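**Pestus notebook, February, late afternoon**

Handover practice again, two arms and the face wash tube. Chak-lun rewrote the wait step last night and I'm a fan already – way less dithering before the second gripper closes! Grip force is at 66 on the left arm for now (Ximena wants it lower, we'll argue later).
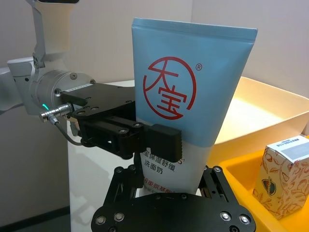

Still to do before the club demo: rerun the 13 saved poses, and ask Dilwyn where the spare finger pads went. Nantana has the log.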